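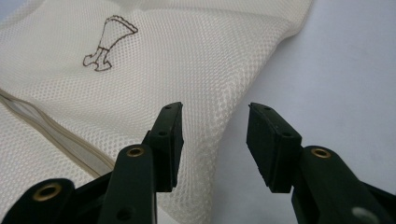 Mesh laundry bag with a small brown printed drawing on it.

Drernow Community Laundry — progress report
To: Gremetti Fund, small grants desk
From: Dede Agbenyega
2024-06-28

Short one this time, sorry. Full accounts follow separately from Elikem.

Where we are

Open five days a week now, up from three. 189 households signed up by the end of last week. Most come from the Tsikata Road flats, a fair few from the hostel, and a handful of older people who used to pay for a taxi to the launderette at Salik. Loads washed so far this grant year: 1,630. Dryers are the bottleneck, not washers. Same as I said last time.

Mornings are full. Afternoons still slow, specially Tuesdays. We tried a later closing time for a month and hardly anyone used it, so back to the old hours.

Money

Spent to plan except for two things. Water bill came in higher than we budgeted — there was a leaking valve behind machine four, now replaced, and Elikem is asking the water company for something back. No answer yet. Also went over by £900 on electrical work. The old board wouldn't take the third dryer and the electrician would not sign it off until it was changed. We moved this from the signage line, which means the sign outside is still the painted one. It will do for now.

No change to wages. Detergent is cheaper since we went over to the big drums.

Mix-ups and lost items

You asked about this after the last report. Small things going missing was our most common complaint over the winter, mainly socks and baby clothes. Service washes now go through with the small items in mesh bags and a numbered tag pinned to each bag, same number on the ticket. Complaints well down. People have started bringing their own bags too. Zips catching in the netting is a nuisance, we ask people to do them up first.

Training

16 people have done the machine care session. Descaling, filters, what to do when the door won't release. Two of them now cover Saturday opening between them, which takes some pressure off me. Next session is in August, dates to be agreed with the hostel becuase they want to send a group.

Not done

The home collection round. Still want to do it. Van insurance quotes were silly and the one driver we had lined up has taken a full-time job. Would like to carry this over to the second half and not drop it — please let me know if that needs a form.

Leaflet in other languages is drafted but not printed.

What we need from you

A yes or no on moving the signage money, in writing. Also wether the second payment can come before the dryer service falls due, as the engineer wants paying on the day.

Elikem Gbeho will send the spreadsheet and receipts on Monday. Ring me at the laundry if anything is unclear, mornings are noisy so after two is better.

Dede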